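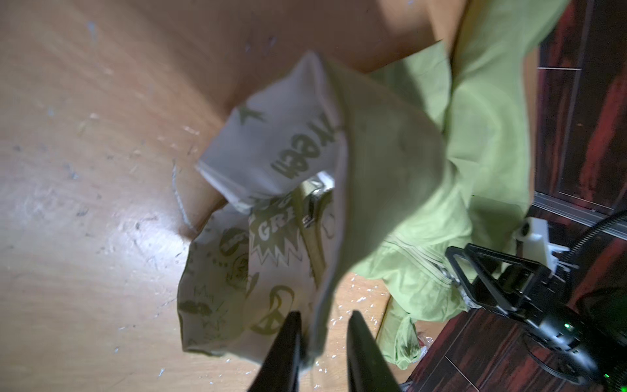
Flina travel backpack, the large cabin model: review after a spring of trains and ferries

October 22, 2026

I have owned the Flina backpack since April and I have now made four journeys with it, one of them long. Before it I used for many years a Pelton suitcase with two wheels, and I will compare with it sometimes. I paid £201 for the Flina in a luggage shop in Bromley, in the grey colour. It was a lot of money for me and I went home twice without it before I decided.

The long journey was 15 days in Spain and Portugal, with trains, two ferries, several buses and one very slow taxi. The other three were weekends. I am of medium height and my back is not the best, so I write mostly about carrying, and for other persons the result can be different.

First impression

The backpack opens like a suitcase, with one zip that goes along three sides. When you lie it on the bed, you have a deep half and a flat half. The deep half takes the clothes and shoes. The flat half has two mesh pockets, where I put underwear and the wash bag. I like this very much. With backpacks that open only from the top I was always looking for my socks with the whole arm inside.

The fabric is stiff, and in the first week it made a noise when I walked. This became less. The zips are big and have a piece of cord on them, so you can open them with gloves. The main zip was hard at the corners when new, and it is still a little hard at the lower left one. I had to hold the fabric with one hand and pull with the other.

There was a smell of glue in the inside. I left the bag open on the balcony for a few days and then it was gone.

Size and weight

The shop gave the empty weight as 1.4 kilos. I did not check this at home. What I can say is that it felt lighter than the Pelton when both were empty, and that I could lift it over my head to the luggage shelf without asking a tall passenger.

For the cabin it is at the limit. With the expansion zip closed it went into the metal frame at the gate, but I had to push. With the expansion zip open I would not try. The airline person looked at it for a long moment and then let me go. If you fly often with the strict companies, please measure your own bag packed, not empty, as the front pocket becomes round when you put things into it.

On trains the size was perfect. It stands between the seats, or it goes above.

What I packed for 15 days

I washed clothes on the way, so this is not a real fifteen-day wardrobe. I had:

Five shirts and one thin pullover
Two pairs of trousers
Underwear and socks for a week
One pair of sandals, and the walking shoes on my feet
A rain jacket
Wash bag, medicine, charger, a paperback and a small travel towel

Everything went in with the expansion closed. There was room for a second book, and I regretted later that I did not take it. On the return journey I had also a ceramic bowl and some tins of fish, and for these I opened the expansion. It gives you a strip as wide as a hand. The bag then hangs further from the back and pulls you backwards, and you notice this on stairs.

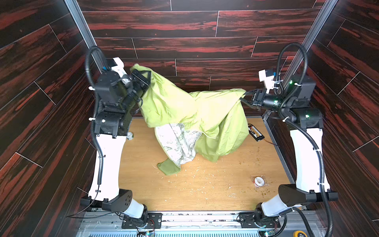 Two robot arms holding up a lime-green cloth over the work surface.

Carrying it

This is the part where I had the most doubts in the shop. The shoulder straps are wide and softly filled. They can be hidden behind a flap, which closes with a zip, and then the backpack looks like a normal soft case. I used this flap for the airport and for the bus hold, so that the straps are not caught somewhere. It takes a minute to do it and it takes patience to do it in a queue.

The hip belt is thinner than I would like. It does take weight from the shoulders, but after one hour of walking the edge of it pressed me on the left side. I put a folded scarf under it and then it was good. A person with wider hips maybe does not feel this at all. The chest strap moves up and down on a rail and it came out of the rail two times. You can put it back with the fingers, but the first time I did not understand how, and I walked the rest of that day without it.

The worst walk was from the station to our lodging, the Pension Figueroa, which is at the top of the old town. The lodging told us it was a short walk. It is short on the map. There are 445 steps from the lower square (it is painted on the wall at the top, they are proud of it), and we arrived at the hottest hour. With the Pelton I would have had to carry it by the handle for all of this, changing hands. With the Flina I stopped three times, and my shoulders were tired but not painful. For this one walk I was happy with the price.

On flat ground, in a big airport with smooth floors, I missed the wheels. I want to be fair here. If your holiday is an airport, a taxi and a hotel with a lift, a backpack gives you nothing, and you will only have a warm back.

The back panel

It is a foam panel with channels for the air. I do not believe much in these channels. My shirt was wet behind after each longer walk, the same as with every backpack I have had. But the panel is firm, and I never felt the corner of a shoe or the charger in my back, even when I had packed badly.

The pockets

There is a laptop pocket against the back, with its own zip. My laptop is small and it slides a little from side to side. For security control this pocket is practical, you do not open the main part.

The front pocket is flat and long. Tickets, a map, a notebook. It has a hook for keys, on a ribbon which is too short, so you must bring the door to the backpack, more or less. I took my key off the hook after the second day.

The water bottle pocket at the side is my biggest complaint. It is made of the same stiff fabric as the rest, and when the bag is full inside there is no space left for the bottle. A small bottle goes in with force. To take it out while you are wearing the backpack is for me not possible. My husband took it out for me, and on the weekends when I travelled alone I carried the bottle in my hand.

There is one more pocket, hidden under the top handle, where I kept the passport and some notes of money. I found this one only at home, when I read the label.

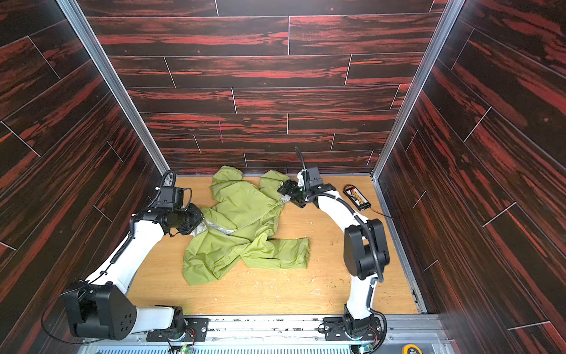
Rain, ferries and the bus hold

We had strong rain on the second ferry crossing, when we waited outside on the car deck ramp with all foot passengers. The fabric held well. The water ran down in drops. At the end of the main zip some water came in and one shirt sleeve was damp, nothing more. A rain cover is not included. At this price I think it should be. Flina sells one separately and I have not bought it, I use a big plastic bag inside, as I did before.

In the holds of the buses the bag was lying under other luggage, and once under a bicycle. It has a black mark on the front which I could not wash out completely, and one small thread has come loose on the side handle. I burned the end of the thread with a lighter and it has not moved further. The handles themselves, on top and on the side, are very good, thick and comfortable, and you can pull the bag out of a hold from every direction.

Cleaning

The label says by hand only, with lukewarm water. I cleaned it in the bathtub with a soft brush and a little soap, and it needed two days until the foam was dry. Do not do this the evening before you leave.

Guarantee and service

The guarantee is 3 years. I wrote to the company about the chest strap, and I received an answer after nine days, with an offer to send me a new rail clip. It came in an envelope without instructions. The new clip sits tighter and it has not jumped out until now, but I have made only one weekend with it, so I cannot say yet that the problem is solved.

Would I buy it again?

Yes, I think so, but I would wait for a sale. I saw it reduced in September and I was a bit angry with myself.

For trains and old towns with stairs I recommend it. For persons who drink a lot of water on the way, try the bottle pocket in the shop with the bag filled. They had paper inside mine and I did not think to ask them for something heavier. Ask also to wear it with some weight for ten minutes, and close the hip belt properly when you do it.

I kept the Pelton. It is under the bed with the winter blankets in it.

Four stars of five.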